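Chapter 6
Surface Preparation and Finish

After working through this chapter you should be able to:
explain what a coating needs from the surface under it
tell sheen apart from color when comparing two samples
choose a light position for checking a flat surface
fill out a surface record for a small job

Key terms: substrate, profile, sheen, mottling, raking light, holiday, witness area

Opening case: The Carkness stairwell

The apartment building at Carkness had 38 units on four floors and one main stairwell. The owner asked for the stairwell walls to be repainted in the same gray they already had. Ebbe Nyberg, who priced the work, measured 2610 square feet of wall and allowed for two finish coats. The old paint was sound in most places. On the upper landings it had been touched up many times with whatever was left in the storeroom.

The crew washed the walls, patched the dents, sanded the patches and spot-primed them. Then they rolled on the first coat. By the next morning the patched areas on the second floor could be picked out from the bottom of the stairs. The color was correct. A card held against the wall matched both the patches and the paint around them. The patches were flatter, and under the window they read as a different gray.

Noura Hamdan, the site supervisor, stopped the second coat on that floor. She had the patched areas sanded again, this time well past the edges of the filler, and primed the whole wall from corner to corner. The two finish coats then went on as planned. The extra work took a day and a half and used primer that had not been in the price.

We will return to this job several times. Most of what went wrong was decided before the finish paint was opened, and most of it could have been found with a lamp.

6.1 What a coating needs

The material under a coating is called the substrate. It may be bare plaster, wood, metal or an older coat of paint. Whatever it is, it has to be clean, dry, firm and able to hold what is put on it.

Clean means free of dust, grease, soap and loose material. Kitchen walls and handrail areas carry more grease than they appear to, and paint laid over grease can often be peeled off with a fingernail. Wash these areas first and rinse them with plain water. Sanding before washing pushes the grease into the scratches.

Firm means that the surface does not powder or flake when rubbed. Rub a dark cloth over the wall with moderate pressure. If it comes away white, the surface is chalking and needs to be washed or sealed.

The fine roughness of a surface is its profile. A glossy old coat has very little profile and should be dulled with fine abrasive. Too much profile is also a fault. Deep scratches from coarse paper show through two coats of a dark color and sometimes through three.

6.2 Color, sheen and texture

People describe a wall by its color, but three things decide how it looks. Color is the first. Sheen is the amount of light the surface sends back in one direction, and it runs from flat through satin to gloss. Texture is the small-scale unevenness left by the substrate, the filler and the roller.

The three are easily confused. A difference in sheen is usually reported as a difference in color, as it was at Carkness. Filler absorbs more of the first coat than old paint does, and the coat dries flatter over it. Painters call this flashing. A full coat of primer evens out the absorption.

A matte surface hides small dents better than a glossy one. It also marks more easily, and a rubbed spot may turn shiny. Grays need extra care - they have little color of their own and pick up a cast from whatever light falls on them. The same gray may look bluish or greenish in one part of a surface and warmer in another, with slow changes from light to dark that belong to the lighting. Faint mottling can be seen only from close up.

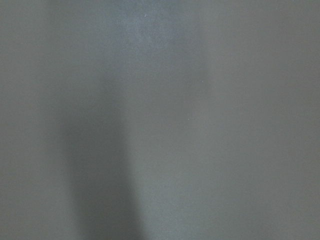 6.3 Looking with light

Ceiling light falls on a wall from above and flattens it. To find faults, hold a lamp close to the wall and aim it along the surface. This is raking light. Ridges, roller edges and low patches throw shadows many times their own size.

Work in this order:
1. Turn off the room lights if you safely can.
2. Start at one corner with the lamp at shoulder height.
3. Move the lamp, then look again at the same place. A shadow that moves away with the lamp or your arm is not a fault.
4. Circle what remains in light pencil.
5. Check for holidays, the small spots the roller missed.

Do this after filling, after priming and after the first coat. Final acceptance is a separate matter. It is made in the normal light of the room, from a normal standing distance - usually written into the contract.

6.4 The surface record

Write down the substrate, the cleaning method, the abrasive grade, the primer and the time between coats. Leave one witness area, a small section prepared and coated exactly as recorded, and note where it is.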